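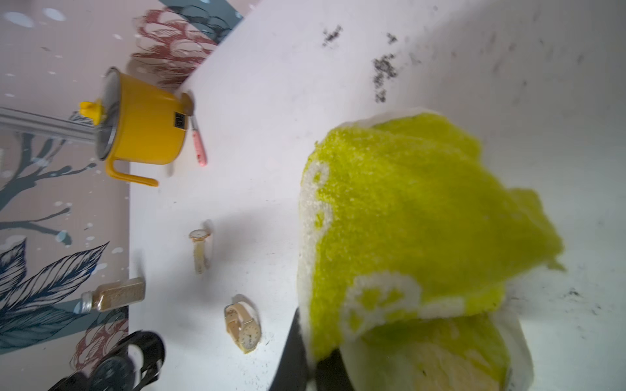

Slavica Shehu wrote in the margin of last year's guide that new drivers should wipe slower than they think they need to, and she was right, so please read this section with that in mind. Wiping is where two-arm driving starts to feel like fun!

Section 4. Your First Table Wipe

You need the Lellwood station, both leader handles, one thick cloth and a pinch of dark crumbs. Dark ones show up best on the white top, and you'll want to see what you missed.

1. Load your team profile in Cititz. Choose Two Arms, then Practice.

2. Scatter the crumbs in the open part of the table. Leave the pot, the watches and the other small things near the edges. Working close to them is part of the exercise, and it's a great feeling when you clear a patch right next to one.

3. Bring one gripper down over the cloth and close it on a fold. A flat layer slips out, but a bunched-up fold gives the fingers plenty to hold.

Caution: Stop closing as soon as the cloth moves with the gripper. Squeezing harder wears out the finger pads, and we have 10 spares for the whole club.

4. Bring in the second arm. Come from the opposite side, low and slow, and keep talking to your partner if you are sharing the handles.

Caution: The grippers get very close to each other at this point. If they touch, let go of both handles and wait for the arms to settle before you try again.

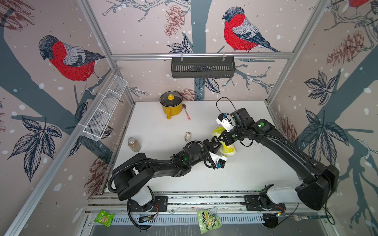
5. Drag the cloth across the crumbs in one long stroke. Lift, go back, and repeat. Short scrubbing strokes just spread things out.

6. Press Save, even if the run was messy. Messy runs are wonderful for learning! Our Tisumberg set holds 873 runs so far, and Nataša Dimitrov would love to see 990 before the demo.

Note: If the saved clip stutters, check the wrist camera cable first, then restart Cititz.

7. Open both grippers, park the arms, and shake the cloth out over the trash can. Write the run number on the sheet by the door.

Switching to the Jurić handles is covered in Section 5.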